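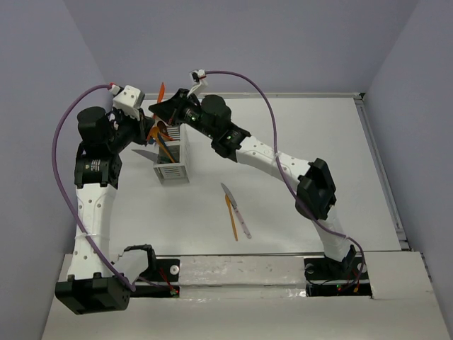
Cutlery Holders: Draining, Sizing and Cleaning

The plastic cutlery holder is the least inspected item in most shared kitchens. It sits near the sink, takes wet flatware several times a day, and collects water where it can't be seen. Members at the Kendholm and Leltholm sites have sent in questions on the subject since the January issue, most of them on odor and on rust marks. The notes that follow cover both, along with sizing and placement.

Drainage

A holder used for wet flatware needs an open base. Slots drain better than round holes of the same total area, as a small round hole can hold a film of water across it. If the base sits flat on the counter, the openings do little. Look for feet or a raised rim with gaps in it. A clearance of 5 mm is enough on a hard, level surface. On a ribbed drainboard, set the holder across the ribs so that the runoff has a path to the sink.

A holder with a closed base is suitable for dry storage only. It can be used on a table or in a cupboard, but flatware should go into it fully dry. Drilling holes in a closed base is not recommended. Drilled edges are rough, hold residue, and on thin molded plastic tend to become the starting point for cracks.

To test drainage, pour one cup of water into each compartment with the holder standing in its usual spot. Wait 3 minutes, then lift it. Water left inside the compartment indicates blocked or badly shaped openings. Water pooled underneath indicates a clearance problem, and a wire rack or a folded dish mat will correct it.

Sizing and loading

Compartment depth should be a little over half the length of the longest item stored upright. Shallower than that, and table knives and serving spoons lean out and pull the holder over when one side is heavier. Deeper than that, and teaspoons drop below the rim and have to be fished out by the bowl end.

Load forks and spoons with handles down for drying. Table knives go in with handles up. Sharp kitchen knives should not be in the holder at all; use a block or a magnetic strip. Keep teaspoons in their own compartment. When mixed with larger spoons they nest, and nested spoons stay wet on the contact faces.

Don't fill a compartment so tightly that the pieces stand straight. Flatware that can lean a little has air on most of its surface. If the holder is always full, the excess belongs in a drawer tray.

Rust marks

Brown spots at the bottom of a pale holder generally come from the flatware. Lower grades of stainless steel will spot when the ends stand in water, and peelers and can openers with plain steel parts are worse. Remove those items first and dry them by hand. Marks on the plastic come off with a paste of baking soda and water, left on for several minutes and worked with a soft brush. Scouring powder will also take them off, but it scratches the surface, and the next stain sets faster.

Cleaning schedule

Weekly: empty the holder, rinse, and wash with dish soap and warm water. Use a bottle brush in the corners. Turn it upside down to dry before refilling.

Monthly: soak in a solution of equal parts white vinegar and water for 50 minutes to loosen mineral scale, then rinse well. Never combine vinegar with bleach or use one straight after the other.

Dishwasher: only if the holder is marked as safe for it. Use the top rack. Thin walls may bow if placed near the heating element, and a bowed holder will rock on the counter.

Odor that remains after a full wash usually means residue in a seam or under a removable insert. Take the insert out if it is designed to come out. If the base is cracked, replace the holder. Glue lines can't be cleaned properly and most household adhesives are not rated for contact with eating utensils.

Placement

Keep the holder to the side of the sink away from the dish soap and the scrub brush, out of the splash zone. Leave a gap behind it for air and for wiping the wall. A light-colored holder on a white counter is easy to keep clean for the plain reason that dirt shows. On a dining table, a closed or dried-off holder should stand toward the center, clear of elbows and serving dishes.

Replacements

Holders for the Sedell kitchen can be requested on stock line 769. State whether the holder is for wet or dry use, and give the height of the shelf above it if there is one. Requests already sent in by the Murakami building do not need to be repeated.

Corrections and measurements from other kitchens go to Analyn Lumbao for the next issue.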